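# Katayama to bring lighted glass garden stakes to Rirside store

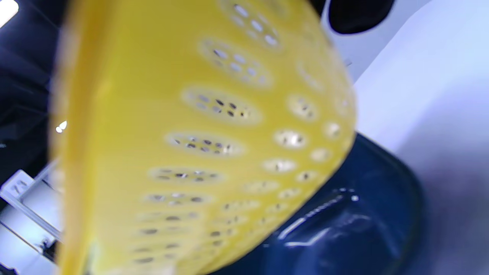
*A yellow plastic colander with drainage holes in oval clusters.*

5 September 2018

Home decor importer Katayama will start selling its solar garden stakes through a store of its own in Rirside, the company said in a notice to customers. Until now the stakes have been sold only by mail order and through a small number of gift shops.

The store will take over the former lamp showroom on Hernby Road, next to the tile dealer. Katayama signed the lease over the summer and has been moving stock in from its warehouse across town. The front room will be used for garden and patio items. The back room, which has no windows, will be set up so that shoppers can see the lighted pieces in the dark.

Opening stock will include 200 of the glass-topped stakes that the company sells under the Kalano name. Each has a hand-blown glass globe on a steel rod, with a small solar panel set into a collar just under the glass. The panel charges a single rechargeable battery during the day and the light comes on by itself at dusk. The globes come in 3 colors: amber, sea green and a smoky blue that was added to the line last winter.

Kohei Mizuno, who runs the garden side of the business, said customers had been asking for a place to look at the stakes before buying.

"With glass, the color on a screen is never quite the color you get," Mizuno said. "The amber is the worst for it. Some people open the box and they were hoping for something closer to gold, and some wanted it more orange. We can tell them over the phone that every piece is a little different, but it's easier if they can pick out the one they like."

Mail orders will go on as before. Customers who order online will be able to pick up their items at the Rirside store at no charge, and returns of unused items will be taken at the counter with a packing slip. Items bought at a gift shop still have to go back to that shop.

The company also used the notice to announce changes to the stakes themselves. The old rod came in one piece and was hard to ship without bending. The new rod comes in two sections that screw together, and the lower section ends in a wider fork so the stake stands straighter in loose soil. Rods from the earlier version won't fit the new globes. Katayama said it will keep selling the old rods as spare parts until January.

The battery has been changed as well. Earlier stakes had a sealed battery that could not be taken out, and when it wore out the whole top had to be replaced. The new collar has a small hatch held by one screw, and the battery inside is a common rechargeable size sold in most hardware stores. Regular alkaline batteries should not be used, the notice says, and neither should a battery that shows any rust at the ends.

Mizuno said the battery had been the most common complaint.

"People were happy with the glass and unhappy with everything under it," he said. "It's a lot of money to throw away for one dead battery. I had two of them in my own yard that stopped working and I kept them out there anyway for the daytime."

Besides the stakes, the store will carry wind chimes, hanging lanterns, tabletop fountains and wall pieces in painted metal. A shelf near the register will hold seconds, meaning globes with bubbles, marks or uneven color that did not pass inspection. These are sold as is and cannot be returned. The company has sold seconds before, but only at its yearly warehouse sale, and it has not said whether that sale will continue.

Katayama will also offer a repair bench on the first Saturday of each month. Staff will clean contacts, swap batteries and replace cracked collars on any Kalano stake, including the older ones if parts are on hand. There is no charge for labor. Broken glass can't be repaired, though a customer who brings in a working base can buy a globe alone. Buyers matching an existing pair are asked to bring the other globe along, wrapped in a towel or packed in its box.

Shoppers who plan to leave the stakes out all year should note the care directions, which have been rewritten. The old sheet said the stakes could stay outside in any weather. The new one says to bring the globes in before the first hard freeze, as water can collect in the collar and crack the neck of the glass when it turns to ice. The rods may stay in the ground. Globes should be stored upright in a dry place with the switch turned off, and given a full day of sun before they are used again in spring.

For cleaning, the sheet calls for a soft cloth and plain water. Window sprays can cloud the cover of the solar panel. Mizuno said a dusty panel is the first thing to check when a light seems weak.

"Wipe it off, leave it out for a sunny day and look again that night," he said. "Then try the battery. It's usually one or the other."

The placement advice has not changed. The panel needs direct sun for most of the day, and a stake set near a porch light or street lamp may not turn on at all. Stakes used in pots should go in a heavy container, pushed in as far as the fork allows.

Prices at the store will be the same as in the catalog. A gift wrap table will be open during the holiday season, with boxes sized to hold one globe and a rod in two sections. Katayama will ship from the store for customers who don't want to carry glass home, at its usual mail order rates.

Parking is behind the building and is shared with the tile dealer. The rear entrance has a ramp and leads into the dark room, so visitors coming in that way are asked to give their eyes a moment before walking through. Strollers can be left by the door.

The opening date will be posted on the Katayama website and on the front door once the city has signed off on the wiring. Customers on the mailing list will get a card with the date and a coupon for one spare battery. To join the list, fill out the form in the back of the catalog or ask at any of the gift shops that carry the line.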